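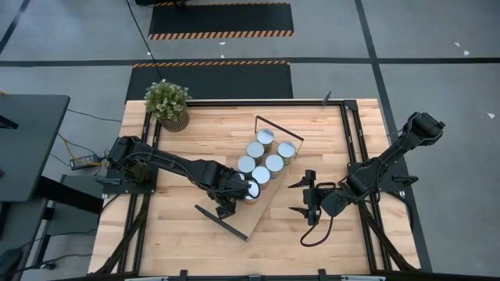

**FOR IMMEDIATE RELEASE**

Prinness, Ontario – Apr 10, 2026

# Smits to print the date on its cans in a form people can read

*Cannery retires the code it has used since before most of its staff were born, including the man who understood it*

Smits Canned Goods will begin printing its best-before dates in plain words this spring, ending a long tradition of stamping them in a row of letters and digits that looked like a licence plate and told customers about as much.

The change covers the full Smits line of soups, beans, chopped tomatoes and fruit in syrup. The first cans with the new dates leave the Prinness plant in late April and will be on the shelves at Skena grocery stores across southern Ontario shortly afterward. The food inside is the same. The company would like to be very clear on that point, having once changed the colour of the pea label and received letters.

Under the old system, a can of soup might be marked with a plant letter, a line letter, the day of the year as a number, the last digit of the year of packing, and then the best-before date, run together without spaces and often printed across the ridge at the bottom of the can. Under the new system, it will have a line reading "Best before" with the month spelled out and the year in full. The tracking code needed by the plant moves to a separate line in smaller type, where it can go on meaning nothing to anybody at home.

"We had a perfectly good code," said Yogesh Kaushik, general manager of Smits. "It was efficient and it never ran out of room. The trouble was that people kept buying the cans and wanting to know things about them."

## What customers thought it said

Before making the change, Smits asked shoppers to read the date off one of its own cans. The survey, conducted in Skena stores over the winter, drew 3,942 replies. Of those, 1,238 people gave the correct date. Another 564 gave the day the can was packed, and a good many of them said they would have thrown it out on the strength of it.

The remaining answers were more varied. Several people offered a price. One shopper in Guelph read the code as a phone extension and left a message with accounting, which was passed along to the survey team and included in the results.

"I went in thinking we'd see some confusion between the day and the month," said Eduard Kováčik, who ran the survey and has worked in quality control at the plant for eleven years. "I wasn't ready for how sure of themselves people were. My own mother told me our chicken and barley was good until the ninetieth of something."

Mr. Kováčik has asked the company to note that his mother is otherwise a careful reader.

## A word about old cans

Smits cans already in cupboards will keep their old markings, there being no practical way to visit everyone. To help, the company has put together a one-page guide that can be picked up at the customer service desk in any Skena store, with the code broken into its parts and an arrow pointing at the bit that matters. A large-print version is available. So is a French version, which was longer.

The guide also covers a question Smits gets more than any other, namely what "best before" means. It refers to quality. An unopened can kept somewhere cool and dry does not go bad at midnight, though the peaches may soften and the tomatoes may lose some of their colour. A can that is bulging, leaking, badly rusted or deeply dented along a seam should be thrown out whatever the date says, and should not be opened first to see.

"People will keep a swollen can because the date's fine and bin a good one because the date was last week," said Gijs Visser, head of production. "Put your nose and your eyes to work before the calendar. With a swollen can, leave your nose out of it."

Mr. Visser was for many years the person to whom callers were transferred when they wanted a code explained. He estimates that he has had the same conversation about 800 times, and says he will miss perhaps two of them.

## The label, at some length

The new date line was drawn up with Camow, a Hamilton print and packaging studio that was hired to choose a typeface and ended up staying for most of a year. The difficulty was finding a style of lettering that could be jetted onto a curved metal surface at full line speed and still be legible to a person standing in a dim pantry without their glasses. Early versions turned every 8 into a 3. A later one was lovely to look at and rubbed off on the thumb.

"A can is a terrible thing to write on," said Siebe Van Rooij, the Camow designer who led the work. "It's round, it's shiny and it's going past you quickly. I'd done wine labels before this. Wine just sits there and lets you get on with it."

The date has also moved. It used to appear on the bottom of the can, so that reading it meant turning the can upside down, a reasonable thing to do before opening and a memorable one after. It will now be printed on the lid, above the rim on the side opposite the pull tab. On the few lines without a pull tab, mostly the big catering sizes, it goes in the middle.

The studio tested the lid printing by putting cans through a kitchen's usual wear: stacked, slid along shelves, left beside a kettle, and carried home in the same bag as a frozen turkey. Type that survived all of this was then shown to Mr. Kováčik's mother, who approved it, and who would like the label on the pea can changed back.

## From the stores

Skena will mark the switch with a shelf sign and a modest discount on Smits soups through the end of the month. Staff will also have the one-page guide at hand, although some of them have already worked out their own methods.

"I've been telling customers to ring the plant and ask for Gijs," said Amedeo Gatti, who manages canned and dry goods for the chain. "I hear that's over. He could have said something – I'd have sent a card."

Mr. Gatti said shoppers should expect to see both kinds of marking side by side for a while as older stock sells through. Anyone uncertain about a can is welcome to bring it to the service desk. Bringing the whole cupboard is discouraged on weekends.

## About Smits Canned Goods

Smits has been putting food in cans in Prinness for three generations, beginning with tomatoes, in a year when there were too many of them. It makes soups, beans, vegetables and fruit for grocery and catering customers, and is still owned by the family, who are divided on the subject of the peas.

## Media inquiries

Questions about the new dates, requests for the guide and sample cans for photography can be directed to the front office at the Prinness plant during business hours. Reporters hoping for an interview with Mr. Visser should mention the word "interview" early in the call, before he starts explaining the code.

– 30 –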